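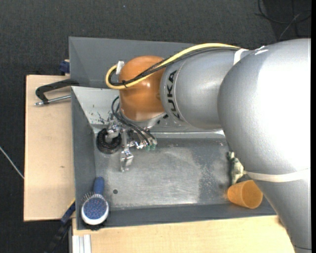

About Purkeck

3 min read

We sort parts. Bolts, rings, washers, sleeves, brackets, springs, and all the odd little bits that end up in the bottom of a bin when a workshop closes, a machine gets scrapped, or somebody finally cleans out the back shelf. Purkeck takes them in mixed, sorts them, and sends them back out in trays that people can use. It sounds like a small thing, and we love it!

The company started with Nicanor Paredes and 20 bins he bought at a clearance sale in Bundia. He was after one particular size of retaining ring for a pump he was fixing (he never did find it) and ended up spending most of a February at a workbench, putting like with like. By the end of the month he had 793 usable rings and a phone number from a repair shop across town that wanted every one of them. He still has the first label he wrote, in green marker, with "washers" spelled wrong.

We moved to the Makori building a few years later and we've filled it. The benches came with us. So did the habit of tipping nothing out on the floor, ever.

How the work goes

Everything arrives in a bin and stays in a bin until it has been picked. We go one piece at a time, and that's slower than shaking the lot through a screen, but screens are rough on thin rings and anything with a machined edge. A ring that gets bent on our side is a ring that somebody curses at later while lying under a tractor. So each part comes out singly, gets checked for size, and goes to its tray.

Greasy parts go to the wash first. Rust gets a second look. Plenty of surface rust comes off with a brush and a bit of patience, and if it doesn't, the piece goes in the scrap drum and is sold by weight.

Our catalog runs to 1078 part sizes now, and the one we get asked about most is still the plain flat washer. Rings are our favorite, though. There are so many kinds! Snap rings, seal rings, spacers, wave rings, and a few we've been arguing about for years and keep in a coffee tin marked ASK.

Who we sort for

Repair shops, mostly, plus farm co-ops, two technical colleges, and people at home with an old mill or lathe and a missing piece. Our biggest regular job is for Vaswood, who send us mixed returns from their service vans and get them back in labeled trays ready to go on the shelf. We're just as happy with a shoebox. Some of the best finds have come out of shoeboxes.

If you send us a mixed lot, tell us what it came from if you know. "Gearbox, old, blue" is a perfectly good note and we've worked from less. Please drain anything with oil in it and keep batteries out of the box.

Coming by

You're welcome to visit the sorting room. Closed shoes, please, and tie back long hair. We'll show you the benches, the wall of trays and the tin, and if you can name anything in the tin you get to write the label. The limit for a drop-off is 400 pounds per trip unless you call ahead so we can clear some bench space.

Page updated 11/24/20

Shares: 20
Comments: 3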